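Small thread about the outdoor music evenings in Fornbridge, for people who asked me if it is worth to come. I went to both evenings last year and I helped a little with the chairs this year, so I know some things.

1/ The place is the old wool yard behind the station. It is open to the sky, with walls on three sides. The sound stays inside very well. If you stand near the gate you hear more the road than the singer, so please come further in.

2/ There are 900 places for each evening. Last year it was 200 less and people were sent home, which was sad to see. When I looked this morning, 199 tickets were still free for the first evening. For the second evening I could not find the number on the page.

3/ The first evening is folk. Goruneo opens at seven. They are four people with fiddle, accordion, double bass and a kind of small drum whose name I always forget. They sing in two languages. I understand neither of them fully and I still cried at the third song last year.

4/ After them comes Sarpong. It is a bigger band with brass, and I would call it dance music, but the program says folk too. I don't want to argue with the program.

5/ Somebody wrote me that Sarpong is too loud for small children. Yes, near the stage it is loud. Along the back wall my daughter (she is six) was fine with her ear protectors, and she slept through the last half hour on my coat.

6/ The second evening is rock and country. Bikach plays last. I have heard them three times and each time the singer forgot the second verse of the same song and the public sang it for him. Maybe he does it on purpose by now. I like to believe he forgets.

7/ Before Bikach there is an open hour for local players. Each one gets eleven minutes. Why 11, I asked also. The answer was that with ten everybody goes over, and with 15 everybody plays one song too many.

8/ I will not play. Thank you to the two persons who asked. I learned guitar at 41 and my neighbors have already suffered for it.

9/ Tickets: you buy them online or at the small window in the library, mornings only. At the window you can pay in cash. If you buy online, print it or make a screenshot at home. The signal in the yard is very bad when it is full, and last year the line stood still for a long time while everybody was waiting for their e-mail to open.

10/ Coming by train is the easiest. From the platform you walk maybe five minutes, down the steps and left at the bakery. The last train back leaves at 11:20 at night and Bikach should finish before that. "Should" is the word from the program.

11/ By car it is more difficult. The station parking is small, and the street behind the yard is closed from the afternoon. The field next to the school is open for parking, but if it has rained, take other shoes.

12/ You may bring your own food. Glass is not allowed, and they really look in the bags. There will be one stand with soup and bread and one with drinks. The soup was gone by eight last year, so eat early or eat at home.

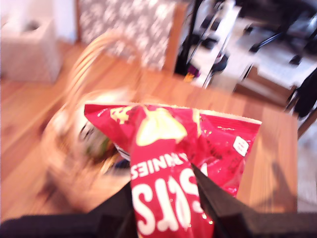 13/ Chairs: there are chairs for less than half of the people. The first rows are kept for those who can't stand long. You can ask for such a place when you buy the ticket and you don't need to show any paper. Please don't put a jacket on four chairs for friends who come at nine.

14/ Weather. It happens with rain too. They stop only for thunder, and then the evening moves to the sports hall, where the sound is, let me say it politely, different. Umbrellas are not welcome because the person behind you sees only umbrella. Take a rain jacket with a hood.

15/ It gets cold after the sun is gone, even in July. The stones are warm until nine and then suddenly they are not. I saw many bare arms last year and they all left before the best part.

16/ Correction to 3: a kind reader tells me that Goruneo is now five people, they have a flute player since the winter. I did not know it. Now I am even more curious.

17/ Correction to 9: the library window is closed in the last week before the concerts, so go earlier if you want to pay cash.

18/ And for the question about dogs: no dogs in the yard, only assistance dogs. I asked it twice for the lady with the two terriers. I am sorry.

19/ If I learn the number for the second evening, I will write it under this post. I will be at the back wall on both evenings, with the same coat.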